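**Sorting bench, Tuesday, after lunch**

Frauke's plan for the week is that everything small on the white table gets a tray. Two blue trays, open on top, and the rule is that a piece is either in a tray or put away on the shelf. I said I'd write up how it went. I don't believe in it yet.

What bothers me is that the rule assumes we know what a piece is for. Half of what comes out of the Jirkulico box has no obvious family. Frauke sorts by color, Hélder sorts by shape, and I sort by whatever I think the next person will be looking for, which I admit can't be written on a label. We tried all three before lunch and got three different results from the same box. Frauke says that proves we need the rule. I say it proves the rule is missing its second half.

The Renness sheet recommends a "home position" for every container and claims a tidy table saves 800 seconds a day. I'd like to know whose day. I read the sheet twice and there's no mention of how they timed it, who was doing the sorting, or what the table looked like when they started. Until somebody shows me that, I'm treating the number as decoration.

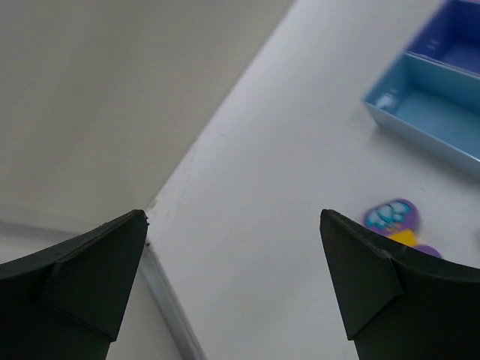

The other thing the sheet skips is what happens to leftovers. There is always a little group that ends up next to the trays instead of in them. Today it was the purple rounded pieces and a yellow blocky one. By color that's an easy split. By shape it's the same split, so you'd think those would be the last things anyone would argue over, and we still spent a good part of the morning on whether the teal design on the purple makes it "patterned" and so a different category. Frauke: yes. Hélder: no, it's purple. I abstained and went to get coffee.

Notes on the table itself:

- White top is fine for finding things. Dark pieces show up right away.
- It is also smooth, and anything rounded wanders if you bump the edge. I've asked for a mat. Hélder thinks a mat will collect dust and be one more thing to clean. He may be right, but I'd still like to try one.
- The trays slide too if you reach across them. Move them nearer to whoever is sorting, or tape them down. I'd start with moving them.

Labels: Breltton quoted us for a pack of 1,000. We have two trays. I wrote back asking for a smaller pack and got the same quote again with a different greeting. Masking tape and a marker until further notice.

Inventory list says 831 pieces in the box. I have not checked it and don't plan to. The list was copied from the old one, and the old one had the Reuter parts in it, which left this room ages ago. If anyone quotes that figure in a report, please take my name off the report.

Where I've landed for now: keep both trays, drop the color rule, and let one person do a full box start to finish without the other two leaning over. Frauke goes first since it's her idea. If she can put the box away and Hélder can then find a given piece without asking her, I'll come around. If he has to ask, we go back to one big bin, which worked badly but at least didn't need a meeting.

Still open: who decides about "patterned." Also the mat.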